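Working Rules for the Disassembly Cell
Project report, Workusura lab course
Keegan Waaka and Kylie Prendergast
June 2023

Why we did this

Our part of the Maihi project was supposed to be the gripper code. Ended up being the rules. The cell had a safety sheet taped to the door, last edited by a group two years before us, and half of it was for an arm that isn't there anymore. So we rewrote it. Kylie did most of the reading, Keegan did most of the testing and the tables (tables are in the appendix, sorry about the formatting).

Task is taking apart and putting back desktop PC parts with the arm. Power supply area, drive bay, connectors, processor. Small parts, sharp sheet metal, cables everywhere.

What we read

The general robot safety standard for industrial arms, plus the collaborative one. We only had library access for one afternoon so we worked from notes. Main thing we took away is that the risk assessment covers the whole application. Arm, fingers, part, table. An arm that is ok by itself is not ok holding a piece of metal with an edge on it. The old sheet had nothing on this at all.

Also read the electrostatic handling guide from the Flimora parts room. Short and useful, we copied a lot of it.

The rules, final version

1. Case unplugged from the wall before it goes in the cell. Power cord leaves the cell completly, not just pulled and left on the table.
2. Press the power button once after unplugging. Then wait.
3. Power supply never gets opened. Not by hand, not by the arm.
4. Wrist strap on for anyone touching a board or a processor.
5. One person runs the arm, one person has the stop. The one with the stop does not hold anything else.
6. Reduced speed any time the fingers are inside a case or near a fixture. We set the cap at 50 mm/s. Slow, but you can react.
7. Check finger screws before each session. All of them, both sides. If one turns by hand the session is off until it's tightened and logged.

We had more than 7 at first. Cut it down, people weren't reading to the end. Cable routing and where to stand went onto a second page with a floor sketch.

Testing the rules

Ran 7 sessions with the new sheet. Keegan on the arm for the first four, then swapped. We logged every stop and the reason for it. Most stops were cables, a wire close to the path and the person on the stop didn't like it. That is fine, that is what the stop is for.

Rule 5 got broken in session 2. Kylie was holding the clipboard and the stop at the same time. Clipboard now hangs on a hook by the door.

Rule 7 was the one we argued about. Takes a few minutes and feels pointless. Then in session 6 we found a screw that turned by hand. Kept the rule.

Rule 6 caused complaints from the Brulthorpe group who share the cell, since their runs are longer. Compromise: full speed allowed in open space, nobody inside the line, cap comes back on before the fingers get near a part. They signed off on it. The form is no. 2431 in the lab binder if anyone needs to see it.

What we didn't do

No force measurements. We asked for the sensor and it was booked out. So the contact limits in our risk table are from reading only and should be treated that way. Also no test with two people inside the line, the rules just say don't.

Didn't get to the connector procedure either. Pin damage is a quality problem more than a safety one but the next group should write something for it, how to grip, what angle, when to give up and do it by hand.

Work in the cell

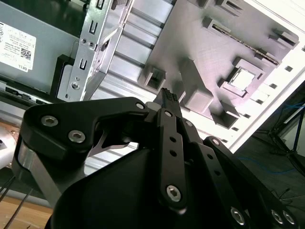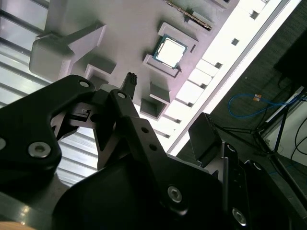 Fig. 1 and 2. Gripper at the open Dell case (first) and holding a multi-pin connector at the fixture board, processor in its holder (second).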